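Meet a Robot That Works Inside Computers

Hi, I'm Teófilo Puma, and I write about machines for kids who like to take things apart. (I was that kid. My parents lost two clocks and a toaster.) This time I spent a whole afternoon with a robot kit called the Orkier. It's made for workshops that fix and build computers, and I came home with four pages of notes and a head full of questions.

What do you get in the kit?

You get a robot arm, a gripper to go on the end of it, and a box of holders. You also get a program called Bustell, where a grown-up teaches the arm what to do. The kit I tried was set up at Drimix, a repair shop that had owned it for 13 weeks. They still keep the instruction book taped to the wall, and page 21 has a big coffee ring on it.

How does an arm know where to go?

Close your eyes and touch your nose. Easy, right? You didn't have to look, and that's because your body keeps track of where your elbow and wrist are. A robot arm does something a lot like that. Every joint has a sensor in it that says how far the joint has turned. The arm adds all those turns together, does some very quick math, and works out where its fingers are.

But knowing where your own fingers are is only half the job. The arm needs to know where the parts are too! So the kit comes with those holders, which people in workshops call fixtures. A fixture keeps a part in one place. Think of an egg carton, where each egg has its own little cup. If you always put the egg in the same cup, you can find it in the dark.

Why is a computer so hard for a robot?

Because it's crowded in there! There are cables that bend, and a robot finds bendy things really tricky. A box stays box-shaped when you push it, but a cable flops off somewhere new. There's also the socket, the spot where the computer's main chip sits. It's full of tiny pins, and bumping them is a terrible idea. I asked to try steering the arm myself and needed 20 tries before I was happy with one move. My hands were sweating.

The computer goes on its side with the panel off, so the arm can reach in from the top. The gray holder stands next to it on the metal rails, and the gripper goes down by the drive cage, where the thin black cables run. 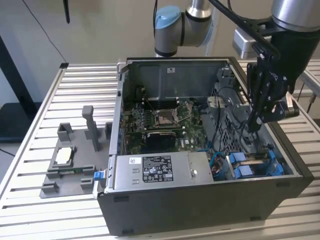
Did I like it?

Mostly, yes! The arm moves smoothly and the holders are clever. Bustell was my least favorite bit. The buttons are tiny, and I kept hitting "save" when I wanted "stop." (There's a real stop button too, big and red, and that one works great.) The other kit I've tried, the Quaye, had a much friendlier screen, but its gripper was too chunky for small spaces.

Try it at home

Put on a pair of thick winter gloves and try to pick up a paper clip from inside a shoebox. Now drop a few shoelaces into the box and try again without moving them. Write down which lace gave you the most trouble, and then let somebody else in your family have a turn.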